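We use cookies to remember your settings. Read our cookie notice or manage your choices.

Get the Sunday supplement in your inbox. Sign up

The long life of the kitchen towel

By Rozália Zeman
October

When Khoa Quách moved out of his parents' house, his mother gave him a stack of dish towels tied with string. He still uses most of them, 15 years later. The paper towels he bought that same week ran out before he had unpacked.

Quách now runs Billusden, a small shop that sells mended household linen. He buys old tablecloths and sheets at estate sales, cuts around the stains and hems what is left. On the morning I visited, there were 29 orders waiting by the door, nearly all of them for plain towels.

"People ask for the ugly ones," he said. "They don't want to feel bad about wiping up coffee."
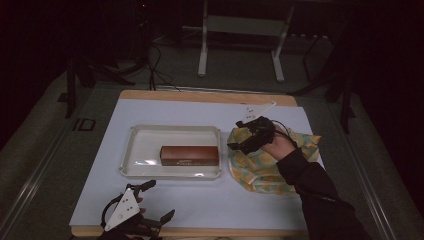
A patterned cloth in pale yellow-green and orange-yellow, next to a white tray.

Cloth was the normal choice in American kitchens for a long time. Flour and feed came in cotton sacks, and the sacks were washed, cut and put to work. Paper towels were sold in the early 1900s mainly for washrooms, and took decades to become a kitchen habit.

My own switch back was slow. I kept a roll under the sink for grease and used cloth for everything else. The hard part was laundry. A damp towel left in a heap smells sour within a day or two, so I put up a rail by the back door and hang each one flat before it goes in the wash.

Quách washes his hot, skips fabric softener and dries them outside when the weather allows. Softener leaves a coating, he says, and a coated towel pushes water around the counter. New cotton needs about 2 washes before it dries anything well.

He expects a towel to end its days in the garage – first dishes, then floors, then the bike chain.

Comments (2)

Savavico
My grandmother ironed hers. I do not.

Zindus
Linen beats cotton for glasses. Costs more but no lint.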